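Boards > Around the House > Cleaning & Laundry > Table linens

New | Unanswered | Rules | Search

Two cloths on one table: does it help at all?
14 replies

costau_kitchen
My sister-in-law swears by keeping a second tablecloth under the good one. She says the bottom one takes the spills and the table stays nice. I paid 30 dollars for a floral one from Keten and I'm not sold on buying another just to hide it.

T_Chauke
Don't. Juice goes through one cotton cloth and then through the next. All you get is two things to wash.

agustinah
I've done it for 12 years and my table is fine, so I disagree. The under cloth keeps the top one from sliding when the kids lean on it.

T_Chauke
Your table is fine — was it ever going to be anything else? What's the finish?

agustinah
Oil. And yes, it had rings on it before.

Mwangi B.
The spill is half the problem anyway. What gets my cloths is the stuff left sitting after a snack. Orange peel, used tissues, crumpled wrappers, a drink carton tipped on its side. People say they'll clear it later and they don't. I put a waste bin right by the table and I was sure it would change nothing.

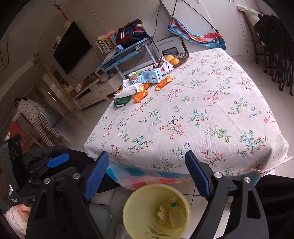 It did help a little, I'll admit. The peel still gets left more often than I'd like, and I don't believe anyone who says their family is trained. But I'm down to one wash a week from 3.

costau_kitchen
A bin next to where we eat? I don't know. Doesn't it smell?

Mwangi B.
Empty it at night. Peel is the least of it.

rosario_a
Has anybody tried the Zarkura spray that's supposed to make cotton shed liquid? The label says 30 washes.

T_Chauke
I got two washes out of it. Save your money.

agustinah
Mine lasted longer than that, but I wash cold.

Show more replies (3)
22 views today | Share (1)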